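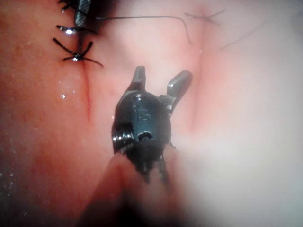 Farah Ngui makes suture practice pads for a living, and she talks about them the way a joiner talks about timber. Her workshop in Gruvthorpe supplies teaching rooms that run courses in closing wounds, and most of her week goes on mixing, pouring and curing. The rest goes on looking at pads that have come back.

"People send them to me when they split," she says. "I ask for the ones that didn't split as well. A pad with a good closed line down it has more to say about the batch."

The pads are poured in layers. The lowest is the firmest and carries a mesh, the middle one is soft, and the top one is a thin skin. Ngui sells them under the name Dirkar, in two grades. The softer grade is meant for people who have already learned to handle a needle on the firmer one. A beginner will pull the thread straight through the soft grade, and she regards that as a fair result.

"It tears where tissue would tear. If the stitch is too close to the edge, or the pull is upwards and not along the curve of the needle, the skin layer goes first. You get a small slot where there should be a hole. Once you have three slots in a row the line won't close, whatever you do with the knots."

Colour takes up more of her time than she would like. The pigment goes in by weight, but it drifts while the material sets, so a single pad can run from strong pink-red to something close to milk. She used to reject those. Valter Granström, who teaches the closing course that takes most of her stock, asked her to stop.

"An even pad teaches you to look for the seam by contrast," Granström says. "On a pale patch the dark thread stands out and everyone places it well. On a redder patch they slow down. I would like them to meet both in one sitting."

His course runs for six sessions. The first two are done by hand, with an ordinary needle holder and forceps, and the participants move to wristed instruments in the third. He is particular about the incision. It is cut before the session with a fresh blade, in one stroke, through the skin layer and into the middle one. A second stroke leaves a ragged shelf inside the cut, and the shelf stops the two sides meeting at the same height.

"We want the edges level or very slightly turned out," he says. "If one edge rolls under, you can see it from the surface. The line goes from a thin dark seam to a broad one, and the gloss on either side no longer matches."

The spacing he teaches is plain enough. Each bite goes in as far from the edge as it is deep, and comes out the same distance away on the other side. The stitches are laid from the middle outwards on a long cut, each new one halving the gap that is left. On a short cut he allows people to start at one end.

Tension is the harder matter. Wristed instruments have jaws worked by cables that run down the shaft, and the person at the controls may have little or no feeling of how hard they are pulling. Granström tells people to watch the pad. When the surface puckers towards the stitch, the thread is tight enough. When the surface between two stitches begins to lift into a ridge, it is too tight.

"The other habit is closing the jaws on everything," he says. "People grip the edge of the wound to steady it. On a pad you can see the marks afterwards. I ask them to open the jaws and use one side to hold the edge back, without pinching. It does the same job and leaves the skin layer alone."

Danylo Kuzmenko prepares the room. The pads are kept in closed tubs in a cool cupboard and come out 30 minutes before a session. They are then wiped down and sprayed with a weak glycerine solution, which keeps the surface slippery. Plain water was tried first and dried to a tacky film under the lamps.

"Too little and the needle drags," Kuzmenko says. "Too much and it pools in the low places and you get glare. I tilt the tray and let it run off to one side, then wait before anyone sits down."

He pins the pads at the corners with a little slack between the pins. A pad stretched flat pulls its own cut open, and the stitches end up working against the pins. The slack leaves soft folds near the edge, and these can ride up against a shaft when the instrument comes in low. Kuzmenko leaves them. If a fold is in the way, the person working is expected to change the angle of approach.

A pad lasts for two or three lines. After that the middle layer has been cut in too many places and begins to slide. Kuzmenko writes the batch number on the underside and posts the used ones back to Gruvthorpe in boxes of 10.

Ngui cuts each one across the stitches and looks at the section. She wants to see whether the thread has stayed at one depth and whether the skin layer has parted from the layer beneath. The last return from Granström's course had 18 pads in it. Two had parted, both from the same mould, and she has since changed the release agent.

She is now working on a thicker pad for closing in two layers, with a buried row underneath. The mesh is in the wrong place on the first trial and catches the needle point.

"I'll move it down and pour again in June," she says. "Valter wants them sooner, but the cure takes as long as it takes."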